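Keep the Small Cans

The grocery store in Lorau dropped the small cans of tomato paste in March, and the one in Drastside followed before summer. Both now carry only the big size. The shelf tag says it costs less per ounce, and that is true. I still think it was a bad trade for anyone who cooks for one or two people.

A recipe for two calls for a couple of spoonfuls. With a small can, you use those, and maybe one more the next day on toast or in eggs, and the can is empty. With a big one you scrape the rest into a jar and push it to the back of the refrigerator. Three weeks later you find it with fuzz on top. I threw out enough half-used food last winter that I started writing it down on the calendar. In 30 days I had tossed 21 partial containers, and most of them had come out of a can or jar sold as the better deal.

People tell me to freeze what is left. I do freeze some of it. But my freezer is the small kind on top of an old Eklund refrigerator, and it fills up with bread and soup. A freezer full of little frozen lumps with no labels is just a slower way of throwing things away.

Storage is the other side of it. I have one cupboard and one table, and the table is also where I eat and pay bills. A small can can sit out on it while I cook and I hardly have to move anything.
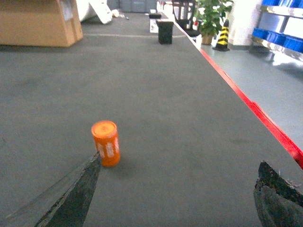

The big ones take up the front of the shelf and hide whatever is behind them, so I end up buying rice I already own.

There is a fair argument against me. Small cans use more metal for the same amount of food, and they cost more. I paid 60 cents extra for one at Grekadska, the corner shop that still stocks them. For a family of five, the large size is the right one and should stay where it is. I am asking for a foot of shelf next to it.

Stores say small sizes sell slowly. They were on the bottom shelf in Lorau, behind a post, and I had to kneel to reach them. Put them at eye level for a season and then look at the numbers.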